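Notebook, May 2025
Skondex desktop arm kit – loan unit, first shoebox sessions

We have the Skondex kit on loan from Trasten until they want an answer. The question is whether we buy it for the returns bench at Satholm or stay with the Medve arm we already know. Setup is in the back of this book. These notes cover the box work only.

Test object is a red shoebox, label end and finger-hole toward us. Jaws go to the notch.
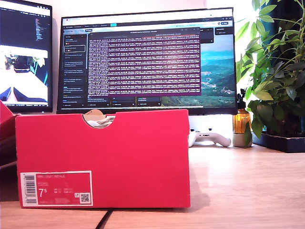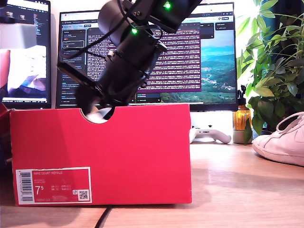 Kit as delivered

Arm, gripper, power supply, clamp, two USB cables, a bag of spare screws and a printed quick start that matches the previous firmware. The PDF on their site is the right one. The clamp is fine on a desk of normal thickness but has no rubber on the lower pad. I put a scrap of cork under it.

Calibration takes 11 minutes if you follow the prompts and don't touch anything. The procedure asks you to move each joint by hand to both ends of its travel. Joint four is stiff at one end and I first read that as the stop. It wasn't, so the zero was off and I had to repeat the whole thing. There is no way to redo a single joint. I have written to Trasten about that.

Approach to the notch

The notch is a good target. It has a clear outline and gives the jaws somewhere to go without crushing the top edge. Coming in from above works better than coming in level. With a level approach the gripper body meets the panel before the tips are far enough in.

Descent speed is set to 48 in their units (the manual does not say what the units are). At the default the arm overshoots a little and then corrects, and on cardboard the correction is enough to shift the box. Slower than 48 it starts to hunt near the target.

Reading the log

Console output goes to a terminal and there is a lot of it. Every joint is reported on every cycle, and warnings are mixed in with the rest in the same color. I filtered on the word WARN and set the scrollback to 600 lines. Béla Szalai has a small script that splits the stream by joint – ask him before writing another.

One warning keeps coming back: "target reached outside tolerance," always on the wrist. It doesn't stop the run. Trasten says the tolerance in the loan firmware is tighter than in the release. I would like to see that in writing.

Compared with the Medve

Skondex is quieter and lighter, and the jaws are narrower, so it suits the notch. The Medve holds position better with the power cut. Skondex drops when you kill the supply, slowly, but it does drop. Put a hand under it.

Cable routing is worse on the Skondex. The loop over the upper section needs slack for the full reach, and with that much slack it can catch on things behind the arm. A clip halfway along would fix it.

Open points

– Ask for the release firmware and repeat the wrist check.
– Get a price for spare jaws. The quote lists them only as part of a set of 6.
– Try a box with no notch. Most of what comes through Satholm has none.
– Check whether the warranty covers the gripper motor. The sheet says "drive components" and leaves it there.
– Trasten's price holds until September.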